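Kitting bench is getting an arm, what happens to us?
Shop Floor Talk > Automation

panside_pete
Steinbach is putting in one robot to sort parts onto boards. We run 1,148 boards a shift with four people. Manager says no jobs lost, just "moved to better work." Anyone heard that before?

gluegun44
Yes. At Plunden the better work was loading trays for the robot. Same pay, more walking, and you get yelled at when it stops.

millrat
Not my experience. My wrists quit hurting after 2 months. I'd never go back to hand sorting.

gluegun44
Good for your wrists. How many of your crew are still there?

millrat
Most. Two left on their own.

panside_pete
"On their own" is doing a lot of work there. The sales guy from Provel promised 100 percent uptime. I asked who clears a jam at 4 a.m. and he changed the subject.

torque_wench
It'll be you, with 30 minutes of training. Get it in writing before December – who resets it, what grade that is, what happens to the rate. Did they show you a layout at least?

panside_pete
Just the simulation. Arm on one end of the table, three colored pieces on a little board, no people anywhere.
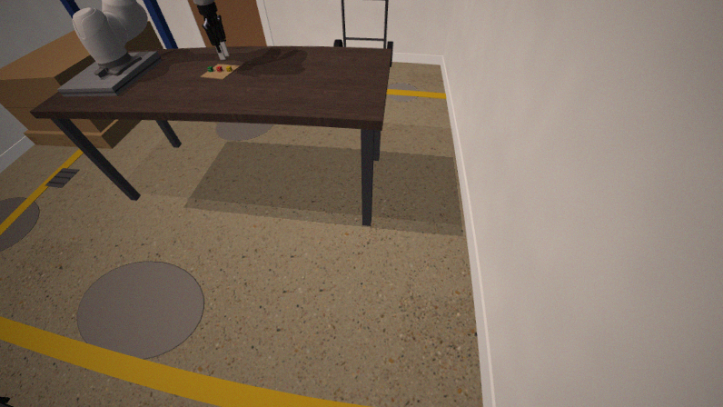
More in Automation

Cobots and break coverage
Who owns the reset button?
Rate changes after install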